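Keeping Dresser Drawers Running Smoothly

If your dresser drawers have started to groan and stick every morning, take heart, because it's usually an easy thing to put right, and you probably have what you need in the kitchen already! Pull each drawer all the way out (empty it first, or you'll be picking socks off the rug like I was) and run your hand along the runners. You'll feel the rough spots right away. A light going over with fine sandpaper and a good rub with a plain white candle will do wonders for wood runners. I give mine 4 passes on each side, wipe off the crumbs, and slide the drawer back in.

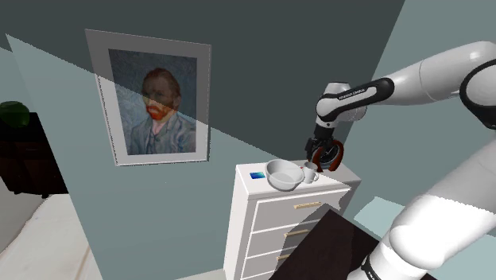

One reader from over Brenell way wrote in that candle wax gathers lint in her house, and that she switched to a dry bar of soap and hasn't looked back. Well, I've tried soap too, and it does glide beautifully, though in our damp May weather it went gummy on me, so I'm sticking with my candle.

Metal runners want a different treatment. Vacuum out the dust, wipe them down with a barely damp cloth, let them dry, and put on the tiniest bit of silicone spray. Do keep it off the drawer fronts, and leave the drawers open for 40 minutes before the sweaters go back in.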